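Organizar a roupa em espaços partilhados: entrevista com Nelli Halonen
Cadernos da Casa - Fevereiro de 2024

A Residência Volundale acolhe 149 moradores, entre estudantes deslocados e trabalhadores em formação, distribuídos por quatro pisos. A lavandaria comum, situada no piso térreo, foi reorganizada no último ano sob a orientação de Nelli Halonen, responsável pelos serviços domésticos da instituição. O novo regulamento de dobragem e arrumação de têxteis entrou em vigor na mesma altura e abrange tanto a roupa da casa como as peças pessoais entregues ao serviço.

Nelli Halonen recebeu-nos na sala de dobragem, contígua à lavandaria. Começou por recordar a situação que encontrou quando assumiu funções. «A roupa saía das máquinas de secar e ficava empilhada onde houvesse lugar. As peças misturavam-se entre pisos e passávamos uma parte considerável da tarde a procurar camisolas», afirmou. A primeira medida consistiu em atribuir um cesto a cada grupo de quartos. A segunda foi estabelecer que nenhuma peça seria dobrada dentro do cesto ou sobre as máquinas.

«O cesto fica à esquerda e a peça ao centro, estendida no sentido do comprimento. É uma regra simples, mas obriga a tratar uma peça de cada vez», explicou. A disposição foi definida em conjunto com Reijo Tuominen, encarregado da lavandaria, após um período de ensaio com as equipas de ambos os turnos. Tuominen preferia inicialmente o cesto no chão, solução abandonada ao fim de poucos dias por exigir que os funcionários se curvassem repetidamente.
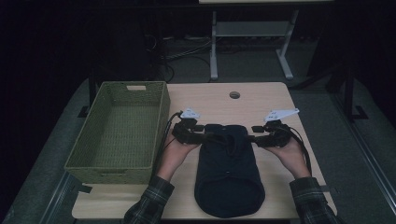 Cesto entrançado verde-azeitona e peça de tecido azul-escuro na mesa de dobragem.

Questionada sobre a escolha dos cestos, a responsável referiu que a residência utilizava anteriormente sacos de pano, nos quais a roupa dobrada perdia a forma durante o transporte. Os cestos rectangulares, de abertura ampla, permitem colocar as peças em filas e verificar o conteúdo sem as retirar. «As pegas recortadas nos topos foram um critério. Os nossos funcionários sobem escadas com isto nas mãos», observou. Foram adquiridos 27 cestos ao fornecedor Flotar, dos quais oito se destinam exclusivamente a toalhas.

Quanto às peças escuras, o regulamento prevê um tratamento próprio. São dobradas em último lugar, depois de limpa a mesa, para que não recolham o cotão deixado pelas toalhas. Nelli Halonen admite que esta disposição suscitou resistência. «O senhor Ikonen escreveu-me duas páginas sobre o assunto. Tinha razão num ponto: se o cesto já vem misturado, separar tudo de novo atrasa o serviço.» Jouko Ikonen, que trabalha no turno da tarde, propôs que a separação passasse a fazer-se antes da lavagem, e foi essa a redacção adoptada.

As peças de formato tubular - mangas, golas, perneiras - continuam a ser as mais demoradas. Segundo a entrevistada, convém alisá-las desde a extremidade aberta até à ponta oposta, desfazendo as pregas com a palma da mão, e só depois dobrar ao meio. A etiqueta deve ficar voltada para cima sempre que possível, dado que é nela que se inscreve o número do quarto. «Quem arruma precisa de ler o número sem desdobrar a peça. Quando isso falha, falha todo o trabalho anterior», declarou.

A conversa prosseguiu sobre o mobiliário. A sala dispunha de uma bancada metálica, herdada da antiga cozinha da residência, que foi transferida para a arrecadação. Em sua substituição instalaram-se duas mesas com tampo de tom claro e veio de madeira, encomendadas à Hyvönen. A cor foi objecto de discussão interna. Jouko Eskola, do serviço de manutenção, recomendava um tampo cinzento, por disfarçar melhor o uso. Prevaleceu a posição da responsável, que pretendia uma superfície na qual se distinguissem de imediato um fio solto, um botão caído ou uma mancha.

«A mesa termina o turno sem nada em cima. Nem etiquetas, nem canetas, nem a peça que ficou para amanhã», sublinhou. 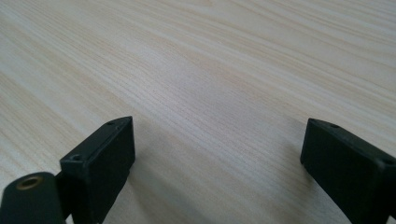 A limpeza do tampo faz-se com um pano macio, ligeiramente humedecido, passado no sentido do veio, seguindo-se um pano seco. Os produtos abrasivos estão excluídos, assim como os detergentes com corante, que poderiam transferir cor para a roupa branca. A residência experimentou um sabão neutro da marca Druvo e mantém-no em uso, embora Nelli Halonen considere que a água basta na maioria dos dias.

Sobre a formação dos funcionários, a responsável informou que cada novo elemento acompanha um colega durante duas semanas antes de assumir um piso. O acompanhamento está a cargo de Cameron Strachan, que elaborou também a folha de instruções afixada junto à porta. A folha será revista em Março, altura em que se prevê incluir indicações sobre roupa de cama com elástico, matéria até agora deixada ao critério de cada turno.

A terminar, perguntámos que aspecto do regulamento gostaria ainda de alterar. Nelli Halonen mencionou o horário de levantamento dos cestos, que considera demasiado curto para os moradores com aulas nocturnas. «Já pedi o prolongamento até às dez da noite. Aguardo resposta da direcção», concluiu.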